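Ticket 3498
Product: Pluvberg fitted sheet, pale green
Retailer: Hidumeo, Blackburn
Raised by: Stuart Naylor
Status: open, waiting on customer services

Hello, me again. I rang up at lunchtime and the lady on the phone asked me to put it all in writing, so here goes. It's the green sheet I'm after help with, but I've got a question on the blue cloth as well (same order, bottom of this ticket). 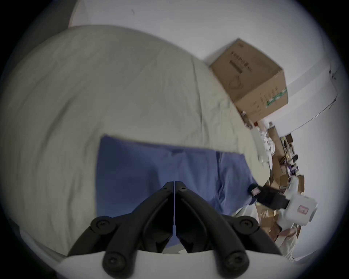
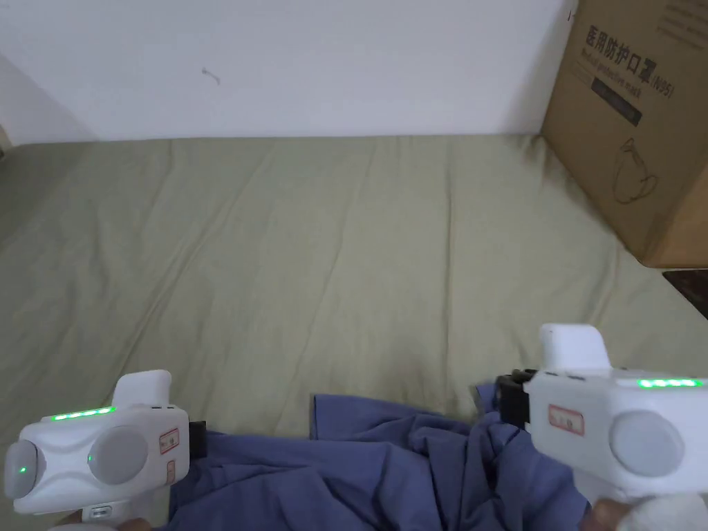
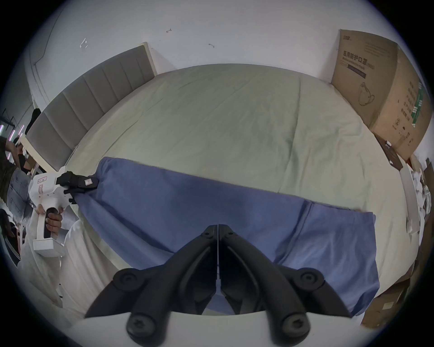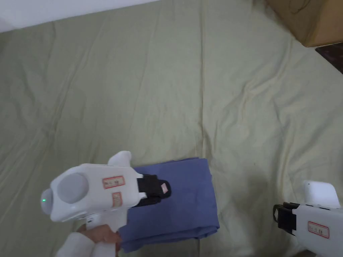
Attachments to ticket 3498: green sheet on the bed, with the blue cloth on top

My trouble is that I can't get the sheet to lie smooth. I know a bit of creasing is normal with a new one and I'm not daft enough to expect a hotel bed, but have a look at the wrinkles! In the fourth picture there's a long fold line going down the middle of the sheet as well, and I've had no luck at all shifting that one.

What I've tried so far, so you don't have to send me the standard list:

Washed it on its own at the temperature on the label, 500 spin. No change.
Washed it again with the spin turned off, then dried it on the line. Softer, still creased.
Ironed the middle while it was damp. Lovely for one night, then back again by morning.
Took it off and turned it round in case I'd got the long side on the short side (I had, the first time, my own silly fault). The corners sit better now and stay put, so I don't think it's the wrong size, but I'm happy to be told otherwise.
Pulled it tight and tucked the extra under at the foot end. Helped for 2 days.

I haven't used softener because the Arnura leaflet that came with the mattress protector says not to, and I wasn't sure if that went for the sheet too. Does it?

Now the blue one. It folds up nicely enough, I just want to know if it can go in the same wash as the green or if the colour will run. The washing label is too faint to read and I don't fancy finding out the hard way.

Update, September: had a reply asking for the batch number. I've hunted all round the hem and the only thing I can find is a 6 on the corner tag, then a smudge. Is that any use to you? If it's supposed to be on the outer bag then I'm stuck, that went out with the recycling.

Update, same evening, 7.40: tried the steam setting as your colleague suggested, on the bottom corner only. Bit better there I think. I'll do the rest at the weekend and report back, but if it's going to keep coming back I'd sooner swap it for another in the same green please, not a refund. I like the colour!

Thanks for your patience with me,
Stuart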